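How to sort and store plastic bags and wrap at home

Saturday, January 11, 2025
By the Mullia home desk

Most kitchens have a drawer that won't close because of plastic bags. Bread bags, freezer bags, the crinkly ones that rice and pasta come in, a length of cling wrap that came off the roll and never got used. You can get it all under control in one afternoon, and keeping it that way takes a few minutes a week.

You will need a clear stretch of bench, a tea towel, a pair of scissors, a marker, and two containers with open tops. Shoeboxes are fine. We used a pair of Pernora pantry tubs, which are 276 mm long and fit side by side in a standard drawer, but don't buy anything until you have seen how much you are keeping.

Step 1: Get everything out

Empty the drawer, then check the other places. Bags collect under the sink, in the laundry, in the car boot and inside other bags. Put the lot on the bench near a window if you can. Small holes and old crumbs are much easier to find in daylight.

Don't sort as you go. Wait until it is all in front of you.

Step 2: Pull out the food bags

Printed food packaging goes in one pile whether it is empty or not. If there is still food inside, decide now if you will eat it. Check the date, fold the top over twice and clip it, or tip the contents into a jar and write the date on the lid with the marker. Cut out the cooking instructions if you need them and tape them to the jar.

Empty printed bags are rarely worth keeping. The inside holds on to oil and fine dust, and they go stale quickly. Keep only the ones with a working zip seal, and only for dry things.
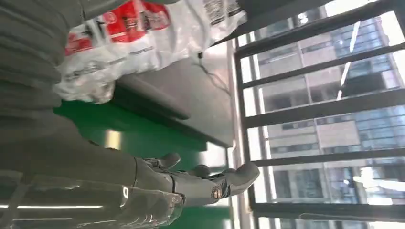 Shake each one over the sink before it goes any further. Run your hand along the bottom seam, where flour and spice like to sit, and turn it inside out if the opening is wide enough. Anything that held raw meat or fish goes straight in the bin, no matter how clean it looks.

Step 3: Deal with the clear wrap

Loose cling wrap that has touched food can't be cleaned properly, so throw it out. Heavier clear plastic, such as the sheet around a new tablecloth or a set of towels, is more useful. Lay it flat, smooth it with the side of your hand and fold it into a square. It is good for lining a shelf under oil bottles or covering the bench when you are painting something small.

If wrap has clung to itself, put it in the freezer for a few minutes. It will usually peel apart after that.

Step 4: Wash and dry what you are keeping

Use lukewarm water and a drop of dish soap. Hot water warps thin bags and weakens the seals. Swish, rinse, and stand each bag upside down over a wooden spoon or a bottle until it is fully dry. This is the slow part – leave them overnight if the weather is humid. A bag put away damp will smell within a few days and will pass the smell on to its neighbours.

Step 5: Fold

Lay the bag flat and push the air out towards the opening. Fold it in half lengthwise, then in half again. From the closed end, roll it up loosely. Small bags don't need rolling and can simply be stacked.

Large shopping bags can be folded into long strips 130 mm wide and stood on end like files. They take up less room than the triangle method and you can see what you've got.

Step 6: Put away

Use one tub for food-safe bags and the other for everything else. Label the ends. When a tub is full, stop adding to it. If you find yourself pressing things down to shut the drawer, take out the oldest few and get rid of them.

Getting rid of the rest

Soft plastics don't belong in most kerbside recycling bins, as they tangle in the sorting equipment. Check with your local council for a drop-off point. Bags should be empty and dry. If there is nothing near you, they go in the general rubbish.

Keeping it up

Go through both tubs when you change the bin liner at the end of the month. We did our first big sort in December, right after the holiday baking, and there has been very little to do since then. The only trouble spot is the bench beside the window, where half-used packets still get put down – a single Skemora clip rail on the inside of the pantry door has helped with that.

Last updated: Saturday's edition

Related
How to clean a metal shelf without streaks
Wibisono jars: which lids fit which sizes
Storing rice and flour through a humid summer
What to do with a drawer that sticks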